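Workshop notebook - June, Prullport yard
Print this page | E-mail this page

Slate sorting finished by 10.30 and what a good batch it is! Out of the 1,946 reclaimed slates from the Camard job we've rejected far fewer than I feared, and most of the rejects have one sound half, so they'll do for cuts at the verge. I've stacked them by thickness, thin ones nearest the door. Please keep them in that order.

Rang test is still the best one going. Hold the slate by a corner, tap it with a knuckle, listen. A clear note is a keeper, a dull one goes on the reject pile, and after the first hundred you hear it without trying.

Next, the mock-up of the valley. Set the boards at 33 degrees to match the back slope at Tierney and tried the lead in two lengths with a lap between them. Much happier with this than the single long piece - it dresses down beautifully and there's room for it to move.
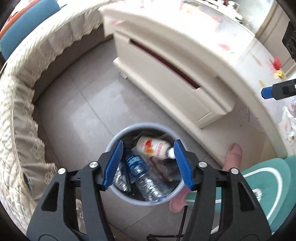 Second go at the valley had the slates cut closer to the centre line. It looks lovely and sharp, but I think it's too tight for leaves, so I've marked the wider gap on the boards in blue chalk. Ran the hose on it for 12 minutes and the underside stayed dry. Very pleased!

Still to do: copper nails (only 19 of the long ones left in the tin), ask Justunov about the ridge tiles, and re-grind the slate cutter, which has started chewing the edges on the thick ones.

Print this page | E-mail this page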